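Home | Opinion | Business | Letters | Subscribe
Print this page | E-mail this article
4 min read

What the open day at Alludano left out

By I-hsuan Tse

I went to the Alludano open day with 234 other people, according to the sign-in sheet, and most of us had come for the same reason. The invitation promised "robots that learn the way we do." I have been reading that sentence, in one form or another, since I started covering this business, and I wanted to see who was doing the learning.

What we were shown first was a work floor under a curved balcony, with long tables and a lot of office chairs. The guide, from a firm called Gomitz that handles the company's public events, talked about scale. A target of 400 hours of recorded handwork by March. A customer, Werninex, waiting for the results. She used the word "effortless" twice before we had got past the first table. 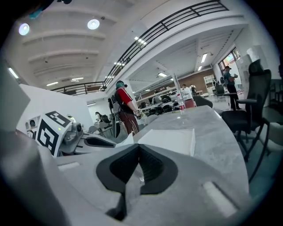
OPINION / AUTOMATION

I don't doubt that the method works, up to a point. People hold grippers and do small jobs, and the recordings go toward teaching a machine to do the same. It is a sensible idea. My trouble is with how it gets sold. The talk was all about autonomy, and the floor was all about people: people in caps, people with packs on their backs, people concentrating on something small.

I asked how long a shift was. The guide said she would find out. I asked what share of the recordings gets thrown away, and was told that Tseng, the partner firm, "owns that number." Nobody had it with them. A company that can quote its target to the hour ought to be able to say how much of the work is wasted.

Then there is the task itself. A box, a tissue, a table. I watched for 18 minutes and came away with respect for the patience involved and no idea at all whether the machine at the end of this will cope with a box of a different size on a different table. 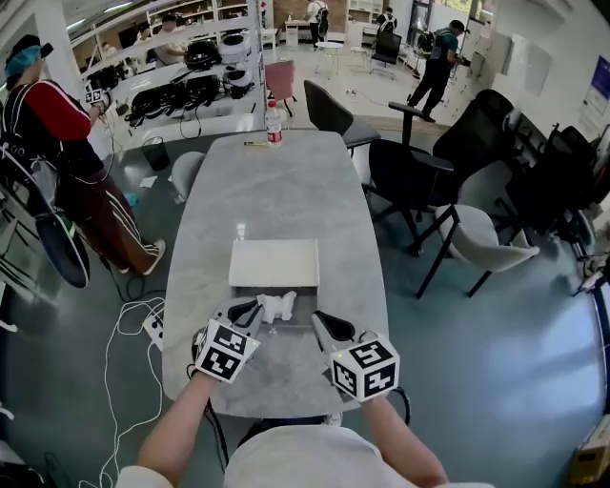

Two hand-held grippers at the open box, with a crumpled tissue inside.

Defenders will say every trade starts with simple exercises, and they have a point. But an apprentice who has folded napkins for a month isn't introduced to visitors as a chef. Alludano's brochure has five pages on the future of the home and one paragraph on the people doing the recording - and that paragraph calls them "our data engine."

I would go back. I would like to see a finished robot given a job it has never met, with the failures counted out loud and the people who taught it standing next to it, named and paid properly. Until the company is ready for that, it should drop "effortless" from the tour.

Print this page | E-mail this article
More in Opinion | Previous | Next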